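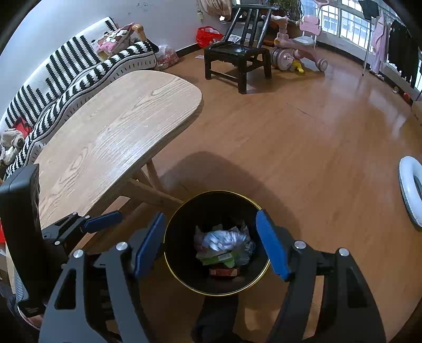 A commenter going by Tkachenko wrote in to ask why anyone would buy the Prokeo hand-held kit for a job as dull as emptying the trash. Fair question. I'd answer that trash is a rotten thing to grab, and a kit that only likes wooden blocks isn't worth shelf space.

What follows is how I do the bin task with the two-gripper Prokeo set. The manual covers it on page 106, in a tone of great optimism.

1. Put the bin on open floor, with room to get both grippers over it.

2. Check the screws on each gripper. Mine loosened in January and I blamed the software for 2 days.

3. Start with the jaws fully open above the rim and hold still for a moment. The software wants a clean starting pose and will sulk without one.

4. Lower straight down. Coming in at a slant means you pinch the rim, and the rim always wins.

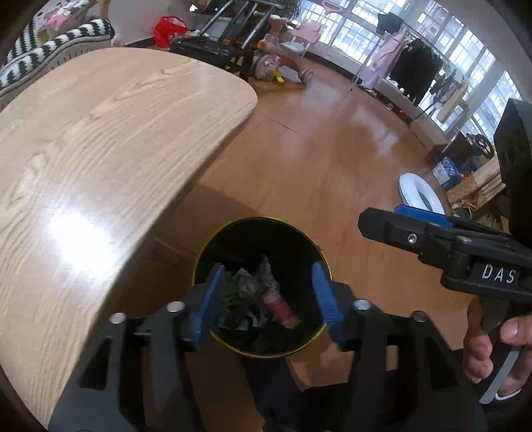 Step 4, jaws open over the bin.

5. Squeeze the trigger slowly. Crumpled plastic gives a lot before it holds, so keep going past the point where it feels done.

6. Lift, move clear, release. If half of it comes back down on your foot, log the take anyway — failures are useful, or so says the Skulolberg forum.

Six good takes is a decent first evening. The kit cost me $1,509, shipping included, and the pads have held up better than my wrist. I'd still like a lighter handle. Refill pads come from the Cirkinton warehouse and take their time.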